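Desside striped tablecloth, cream. Two months in

The listing says wipe clean. I had my doubts, and I still do. Mine came from the Bidau shop, size 2, and it does cover the table. 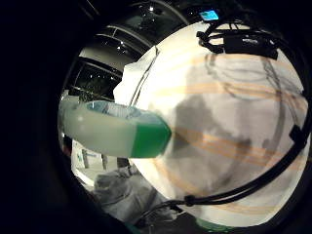 Brelberg: Mine wiped up fine, but only if I got to the spill straight away.

Fair enough, though a cloth on a 30 minute timer isn't what I paid for. The creases are worse. I ironed it twice and the fold lines stayed put.

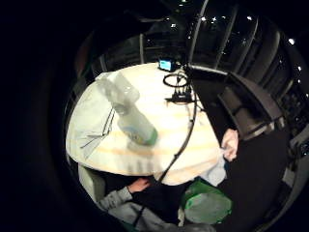

Bidau, September

Second go, after a cool wash. The stripes haven't faded – they were faint to begin with.
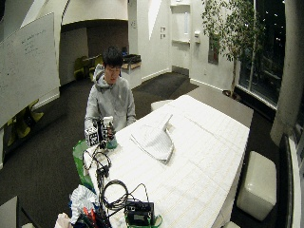 It still slides if you lean on the edge, so I wouldn't trust it with a full cup. The 2,864 glowing ratings must come from people with clips.
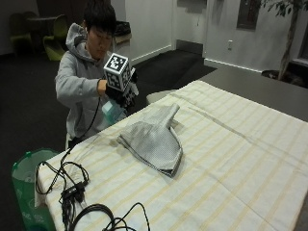
Striped cloth on the large table

Three stars, and I'd wait for a sale.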